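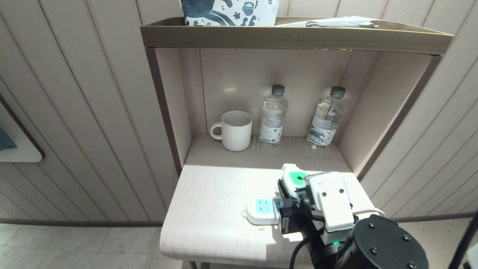

Re: [rooms-equip] Flokura arms for Prilham, next year's budget

From: Maureen
To: rooms-equip list
In reply to: Rui Esteves

Rui, thanks for writing this up properly. I've left your message in below and answered the bits I have views on, so apologies for the length. I've said most of this to you on the phone, but the Diltville people should see it before anyone puts a figure in the sheet.

> Torres have come back with a price for the Flokura. It is £1,085 a month
> per arm on the lease, with a £2,000 setup charge per site. They suggest
> four arms, two at Prilham and two at Diltville, so that each site has
> one working and one to swap in.

Then we're paying full whack for two arms to sit in a cupboard. I've leased floor scrubbers, linen presses and one very bad dishwasher, and no supplier has ever charged me the full monthly rate for the spare. Has anyone asked Torres what a standby unit costs if it stays in its crate? If the answer is the same £1,085, I'd like to know what the support contract is for. Either they fix it quickly, and we don't need the second one, or they don't, and I'd want to hear that now.

Also, is the setup charge once per site, or once per site each time we move the thing? The rooms at Prilham are on different floors from the store. The quote says "per installation", your message says "per site", and those could be very different bills by the end of the year.

> The demo covered the job we asked for, which was the checks at the
> shelf unit: power strip, adapter, tray, water. I think it handled the
> adapter better than any of us expected.

I'll give it the adapter. It's a fiddly little thing and the gripper had hold of it, or was at least leaning on it, with the green light on. I don't want to be unfair about that. Plugs are awkward, and I'd assumed we would get a film of it picking up a towel.

But look at where the work is. The strip was out on the front ledge with nothing else near it, in good light. The mug and the two bottles were back in the niche, and the cards and pen were up on the top tray with the paper bag. Our rooms don't look like that when a guest has just gone. The strip is behind the kettle, or down the side of the bed, or it's gone home in a suitcase. I want to see the same job with the strip pushed to the back of the shelf and the bottles in front of it. If it has to reach past a full bottle to get to a socket, I'd like that tried at Torres' expense and not over our flooring.

And then there's the arm itself, which takes up a good deal of space at the shelf, with a cable hanging off the gripper. Somebody has to bring it in, put it in position, and get it out again. Who is that? If it's one of the room staff then their time goes on the same line as the lease.

> For the budget I have assumed that the arms free up time on the shelf
> checks, and that this time goes back into the bathrooms, where most of
> our complaints are. I have not put in any saving on wages.

Good, and please leave it that way. The moment a wage saving appears in that sheet, somebody upstairs will take it out of the rota in December and we'll never see it again, arms or no arms.

I'm less sure about the freed-up time though. A person checks the shelf on the way past. They look at the light on the adapter, straighten the pen, see whether the water wants replacing and carry on to the bed. I don't believe we lose much time there in the first place. Before we pay anyone to save it, could the Diltville team time a handful of rooms with an ordinary watch? Not the best day and not the worst. I'd believe that number over anything in the Torres brochure.

> They can hold the price until the end of the quarter. After that it
> goes up.

They always can and it always does. The linen press was "held" for us for most of a year.

> I would suggest we go for a trial at Prilham first, then decide on
> Diltville. Comments by Tuesday please.

Agreed on Prilham first. My version of the trial would be this, and I'd put it in writing to Torres:

One arm, no spare, two months. If it stops working, the clock stops and so does the rent.

Setup charge paid once, and taken off the bill if we go on to a full lease.

Rooms as we find them. No tidying beforehand, and no one from Torres moving the furniture.

We keep a plain log: what it was asked to do, whether it did it, who had to step in and how long they were there. The room staff fill it in and Torres get a copy afterwards.

Anything broken or spilled is theirs to put right. The mugs are cheap enough, but the wall panelling in the newer rooms isn't, and those grooves are a pig to match.

For the sheet, I'd enter the one arm and the setup, plus a line for staff hours with a question mark against it until Diltville have done the timings. I would not enter four arms as "provisional". Provisional money gets spent, or it gets cut and then held against us.

Some smaller things while I'm on:

Where does it charge, if it charges? If it runs off the mains then it needs a socket, and we're short of sockets in the very rooms where we want it to check the sockets.

Has anyone told the insurers? They made us fill in a form for the scrubbers.

What happens when a guest walks back in for a forgotten phone and finds it at the shelf? I'd want the door policy sorted before the first day, and I don't want it left to whoever is on the corridor.

Is the adapter check worth doing by machine at all if we could buy strips with the right sockets built in? I priced those once and got told there was no budget. It would be galling to find the budget had been there for an arm.

I'm not against it, Rui. If the log from Prilham looks decent I'll argue for Diltville myself. But what we've been shown so far is one job at one shelf, and the quote is for four arms.

Could you send round the actual quote as well as the summary? I'll be at Prilham on Tuesday and can measure the gap between the bed and the shelf unit in the smaller rooms if that's useful to anyone.

Maureen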